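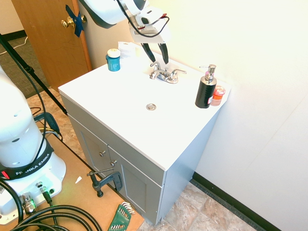

Hi all! I'm after a few people to help me work out how folks really keep a bathroom vanity tidy. I'm based in Lamthorpe and the project's called Grivia. You'd come in for one session, put jars, bottles and little boxes wherever feels right to you, then have a good natter with me about it (messy people very welcome, I'm one myself!).

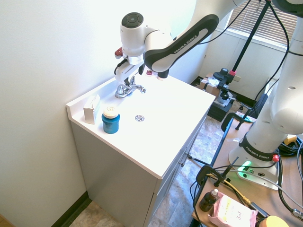

The vanity, with a blue jar and a small white box on the counter.

I've got 17 spots and you need to be over 18. Sign up at the Tukent front desk by 2019-09-14.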